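Catalogue > Hand Skills and Dexterity > Task Boards > Trondow Modular Task Board

Trondow Modular Task Board

The Trondow Modular Task Board is a portable unit for the practice and assessment of everyday hand movements. It brings together several common controls on one long base, so that pressing, sliding and switching may be practised in a single sitting. The board is supplied to schools, therapy departments and training centres by Lloyd Equipment Supply of Pultcombe.

Construction

The body is a long, rectangular box made from interlocking panels, joined along the seams in the manner of a jigsaw. The panels are finished in dark grey, with lighter grey parts on selected faces. A carrying handle is fitted at each end. Lift the board by both handles and keep it level while it is being moved.

The top is arranged in three main modules. Centres holding more than one board should keep the modules of each board together, as panels from separate production runs may differ slightly in fit.

Controls

The left-hand module carries a slider on a straight track numbered from 1 to 5, and four round push buttons in blue, red-orange, green and yellow. The buttons are set out in a diamond and have glossy caps. Staff may give instructions by colour, by position or by number, according to the needs of the learner.

The middle module has two metal toggle switches and a small display window. The words "Off" and "On" are printed in white beside the lower switch. Toggle switches call for a firmer and more exact movement than the push buttons, and many centres introduce them at a later session.

Suggested use

Place the board lengthways on a firm, clear table. A plain, pale surface is recommended for learners who find it difficult to pick out dark objects. A first session would normally consist of a single instruction repeated several times, such as moving the slider to a given number — longer sequences may be added once the learner is confident. The activity guide contains 27 graded exercises and a record sheet which may be copied for use within the purchasing institution.

Care and cleaning

Wipe the panels and button caps with a soft, slightly damp cloth. Do not spray liquid directly on to the board or allow it to collect in the slider track. The screws in the front panels should be left in place during ordinary cleaning. Store the board flat, with nothing resting on the switches.

Ordering and delivery

Boards are dispatched from Pultcombe within 14 working days of a confirmed order. Each is covered by an 18-month warranty against faults in materials and assembly. Institutions wishing to compare the board with the Skornodden range may request a loan unit, subject to availability. Loan units should be returned in the original carton — a charge may be made for missing parts.

Page revised 11/02/2020

Shared 14 times | 2 comments

Contact us | © Lloyd Equipment Supply, Pultcombe | Back to top
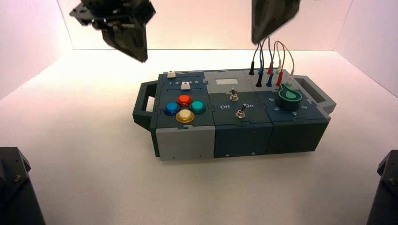 Can the board be used by a learner who is seated?

The board may be used seated or standing, provided that the table is at a comfortable height and the learner can reach all the controls without leaning.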